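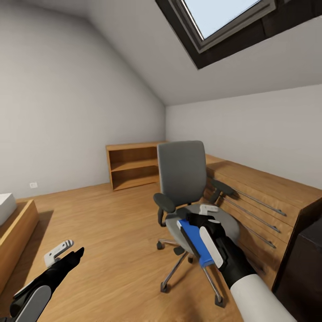

Figure 13. The simulated attic room. The right gripper holds the blue item just above the seat of the office chair; the left gripper is empty.

Grakatero group, Skodudholm
26 June 2024

4.2 When does an item count as placed?

I used to think this was the easy part of writing a rulebook. You put the thing on the other thing and you're done, right? Then I sat down with the 2525 simulated episodes in the Gulex set and tried to mark the exact moment of placement in each one, and I got into arguments with myself by lunch. Figure 13 is the kind of moment I mean. The item is right over the seat, it's tilted, and the jaws are still closed on it. Under our first draft, some of us would have called that placed (it's so close!) and some of us wouldn't.

So the Manolakis rules now say it plainly. An item is placed when it rests on the target surface and no part of a gripper is touching it. Both have to hold for 50 simulation steps in a row - I wanted fewer, but in our trial runs a shorter window let through items that were still sliding. A gripper may stay nearby as long as it isn't in contact. The state of the idle arm gets logged too, even if it never does a thing in the whole episode.

I'd also ask anyone using the rules to write down what else is on the target surface. Take a blue folder lying flat on a chair seat with a white pen across the top of it. The folder is on the seat, fine. The pen is on the folder, and I would not score it as being on the seat, even though a loose height check will happily say it is. We log the direct support only, one level down, and let the reader work out the rest.
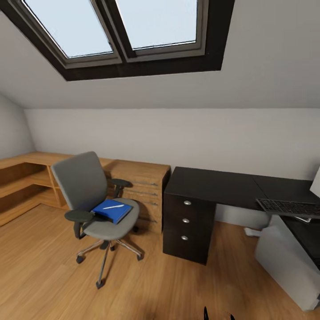 4.3 Checking from more than one view

My own rule of thumb is never to sign off on a placement from one view. Chairs are the worst for this! From behind, the backrest hides part of whatever is on the seat, and a label that felt obvious from the front turns into a guess. In August we plan to rerun the whole labeling pass with a second view required. For now, if a view leaves you unsure, the label is "unclear" and it stays that way until another view settles it. Please don't fill it in from memory of the last episode (I have done this, and I had to redo 99 labels).
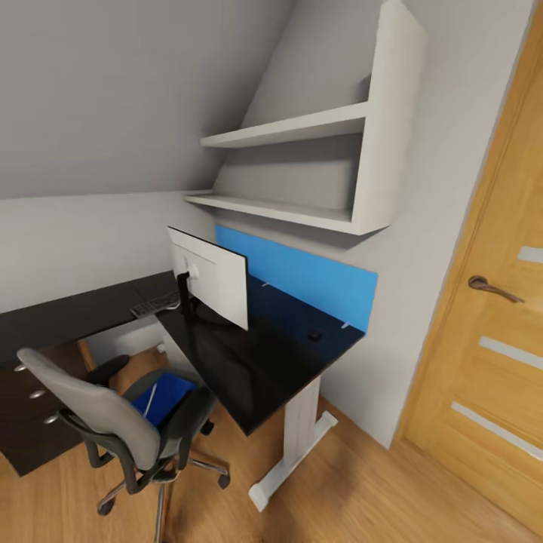
4.4 Reporting

Papers that use the rules should give the "unclear" labels their own column and keep them out of the failures. They should also name the contact threshold and the rulebook version, and say if anybody changed the 50-step window.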